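Keeping the Gripper True: A Conversation With the Atico Cell Maintenance Lead

December 10, 2018

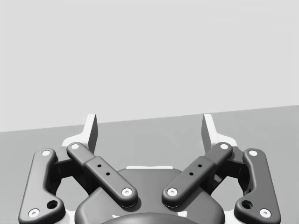
Starting with the simulated model

The maintenance lead for the Atico cell begins each service review at a desk, with the rendered model of the two-finger gripper open and the fingers set wide apart. The cell, operated by Erkia at its Tarigan site, places small molded parts into trays for inspection. The lead, who asked to be identified by position only, spoke with this newsletter about how the gripper is set up and kept in order.

"We look at the model before anyone picks up a tool," the lead said. "With the fingers fully open, every pivot can be seen. There are eight of them, two on each arm, and the caps are white in the model, so a new technician can learn the order of work on screen."

The model was prepared in Flolum, the simulation package used by the engineering office. Its surroundings were left plain on purpose. According to the lead, earlier versions included the tray rack and the guarding, and trainees spent their time turning the view to get past them.

What goes wrong

Asked which faults are most common, the lead named uneven closing first. The gripper depends on its two sides moving alike. When one pivot grows stiff, the fingertip on that side lags, and the part is pushed sideways before it is held.

"Operators will report that the robot is out of position," the lead said. "They ask us to teach the point again. We check the linkage before we touch the program. In July we had a case where the pick point had been corrected 2 times on the same shift, and the trouble was a dry pin on an outer arm."

The second fault is wear on the fingertip pads. The pads on this cell are changed as a pair, including when only one shows damage. The lead explained that a new pad and an old pad do not meet evenly, and that the difference is enough to tilt a thin part.

The service routine

The present schedule calls for a full check of the linkage after every 90 hours of running time. The robot is moved to its service position, the cell is locked out, and the technician works the fingers by hand through their whole travel. Each pivot is then cleaned and inspected for play. The inner arms are done first, as they are harder to reach once the outer arms have been greased.

The lead was direct about the use of lubricant. "Most people apply too much. It collects dust from the trays and works its way into the joint. A small amount is put on, the fingers are cycled, and the excess is wiped off with a clean cloth."

After the check, the fingers are opened and closed under power at reduced speed with no part present. A gauge block is then gripped 7 times, and the closing position is written in the cell log. If the readings drift, the cell does not go back to production.

Records and results

The log now holds more than 1,240 entries. The lead regards it as the most useful document in the department, although the early pages were kept on paper and are still being typed in. Entries made before the current form was introduced often give no closing position at all, and these have been marked as incomplete.

Erkia intends to apply the same routine to a second cell at Tarigan once its fingertip pads have been delivered. The pivots there are of a different size, and the service interval has yet to be set. "We will start with the shorter interval and look at the log," the lead said. "The model for that gripper is still with the engineering office."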